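ノンダットブリッジのブラルタムは11月26日、店舗向けの商品搬送ロボットに使うハンドの比較試験について、途中経過を公表した。試しているのはリンドクヴィスト製とイリトウ製の2種類で、いずれも二本の指で物を挟む電動式。模擬店舗の床に置いた買い物かごに商品を入れ、かごから取り出す作業を同じアームで繰り返し、失敗の出方を比べている。採用する機種はまだ決まっていない。

試験は9月に始まった。当初は作業台の上で単品をつかむだけの内容だったが、台の上での成績と売り場を想定した作業での成績が合わず、途中から床置きのかごを使う手順に切り替えた。切り替え前の記録は今回の集計から外している。集計の対象は、切り替え後に行った700回分。ハンドは一定の回数ごとに付け替え、アームの速度と加速度の上限はどちらのハンドでも同じ値に固定した。

対象の商品は7品目。果物のリンゴのほか、袋入りの菓子、ペットボトル飲料、小瓶の調味料などが含まれる。つかみ始めから60秒以内に所定の場所へ置けなければ失敗と数える。途中で落とした場合は、拾い直して時間内に置けても失敗に含める。商品を傷つけたかどうかは別の欄に記録し、今回の成否には入れていない。

全体の成功率はイリトウ製がわずかに上回った。ただし品目による差が大きく、ブラルタムは単純な優劣としては扱わないとしている。イリトウ製は袋物とペットボトルに強い。指の内側の樹脂が軟らかく、袋の口が折れていても滑りにくいという。リンドクヴィスト製は小瓶で安定していた。指先が細く、隣り合う瓶のすき間に入れやすい。棚から小瓶を抜く作業に限れば、両者の差ははっきりしている。

リンゴの扱いでは、置く作業と取り出す作業で結果が分かれた。かごに入れる側では、どちらのハンドもほとんど失敗していない。問題は取り出す側で、リンゴが側壁に寄っていると、指を開いたときに片方の先がかごの縁や側面の穴に当たる。リンドクヴィスト製は先が細いぶん穴に掛かりやすく、かごごと持ち上げかけて停止した記録が複数回あった。イリトウ製は穴に掛かることは少ないものの、指の根元が太く、壁際では奥まで下ろせないことがある。

かごに物が当たって位置がずれることも、どちらのハンドにも共通する失敗の原因だった。かごを床に固定すれば成績は上がるが、実際の売り場でかごが固定されていることはないため、試験では置いただけの状態を続ける。

カメラの構成も並行して見直している。現在はアームの手首に付けた小型カメラと、作業範囲の脇に据えた固定カメラを併用する。固定カメラの映像でかごと棚の位置を求め、近づいてからは手首側の映像に切り替える方式である。手首側はハンドを速く動かすと像が流れ、かごの穴と商品の輪郭を区別しにくくなる。そこで接近の最後の区間だけ速度を落とす設定を加えたところ、位置合わせのやり直しは減った。一方で一回当たりの所要時間は延び、制限時間ぎりぎりで終わる例が増えた。

露光時間を短くする方法も試した。像の流れは抑えられたが、かごの底が暗く写り、色の濃い商品で検出が不安定になった。手元に照明を足す案もある。淡い色のかごでは底が白く飛びやすいため、照明の角度を含めて年内に確かめる。照明を付ける場合は配線が手首の回転を妨げない位置を選ぶ必要があり、取り付け金具は社内で作り直している。

制御装置は、これまでの試験ではアームに付属のものを使ってきた。リンドクヴィスト製のハンドは把持力を細かく指定できるが、付属の制御装置から使えるのはその一部にとどまる。イリトウ製は指定できる段階が少なく、設定に掛かる時間は短い。リンゴと袋菓子を同じ設定で扱うと、どちらのハンドでも、片方に合わせればもう片方で落下や変形が起きる。品目ごとに把持力を切り替える処理は次の段階で入れる。

保守の面では、イリトウ製の指の樹脂が早く摩耗する点が挙がった。試験中に交換しており、交換の前後で袋物の成績に差が出ている。集計では交換前後の記録を分けずに扱ったため、ブラルタムは分け直した数字を改めて出す予定だ。リンドクヴィスト製の指は交換していないが、穴に掛かった際の負荷で指の取り付けねじが緩んだことがあり、点検の間隔を短くした。

今後は、かごの中に複数の商品が重なった状態での取り出しに移る。棚については、手前の列だけを対象にしている現在の条件を広げ、奥の列の瓶まで取る作業を加える。ハンドの付け替えを自動にする案も出たが、装置が大きくなるため見送った。

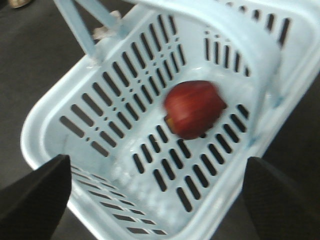

かごは床に置いて使う。
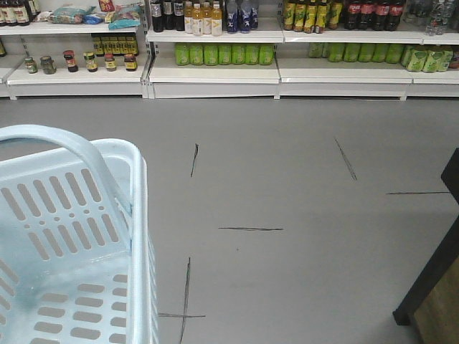

ネスマ・モルシーさんは今回の途中経過について、成功率よりも失敗の内訳を先に出してほしいと話した。かごごと持ち上げかけて止まった場合と、商品を落とした場合とでは、店で起きたときの対応がまったく違うからだという。止まっただけなら店員がかごを置き直せば済むが、瓶を落とせば通路をふさいで片付けることになる。「同じ失敗の一回として足し合わせた数字では、どちらのハンドを選ぶかは決められない」とし、把持力の切り替えを入れる前に、今の設定のまま小瓶だけの試験をもう一度行うよう求めた。指の交換時期についても、摩耗の度合いを見て決めるのか回数で決めるのかを、次の公表までに示すべきだとしている。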